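About Trumitgate

Trumitgate supplies small plastic parts, sorted, laid out and packed as sets for assembly benches and technical classrooms. The company was set up by Lợi Đào and still works from one floor in the Cherkaoui building. The catalog lists 200 parts. Most are pegs, cylinders, round bases and slim connecting pieces, and most are ordered in blue, the stock color.

What we do

Parts arrive from the molder in mixed bags. They are sorted by type, checked against the drawing and laid out on a white sheet before packing. The sheet goes on a dark tabletop so that its border is easy to see. Small blue parts show up clearly against white, and a missing peg is found at layout, before the set is sealed.

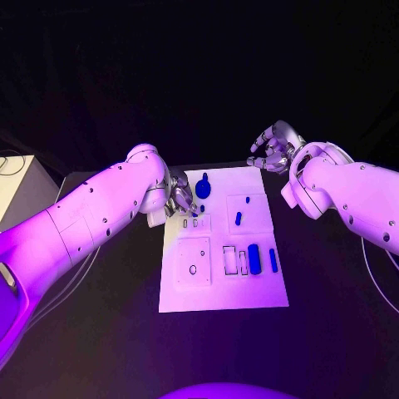
Layout order is fixed for each set. The round base is placed first, toward the back of the sheet. Pegs go next, then cylinders, then the slim parts. A set that fails the check is returned to the sorting bins and laid out again from the beginning. Partial corrections are not made on the sheet – they were tried for one season and led to more errors in the packed sets.

Lighting and background

The layout table is used under more than one light. Notes on legibility are kept with each part drawing and sent on request. Blue on white is the reference pairing. Other part colors are quoted separately and carry a minimum order of 300 pieces per type.

Product lines

Daladel – basic sets for classrooms. Pegs, cylinders and bases in one tray, with a printed layout sheet.

Grement – bench sets for assembly practice. Supplied with spare pegs and a blank white sheet. 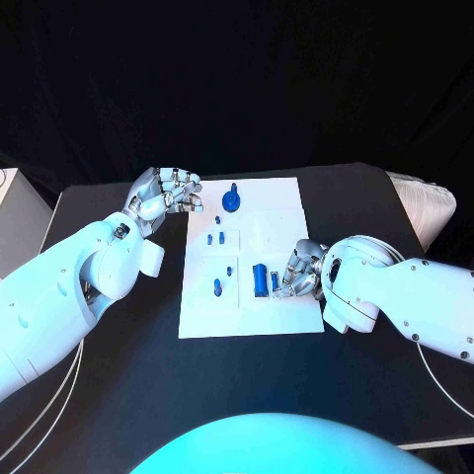

Orders and returns

Standard sets ship in 5 working days. Mixed orders across both lines take longer and are confirmed in writing. Opened sets can be returned if all parts are present and the layout sheet is included. Replacement parts are sold in bags of 4, by part number. The part number is printed on the layout sheet next to the outline of each piece.

The catalog is revised every April. Requests for new parts should reach the office before then, with a dimensioned drawing attached.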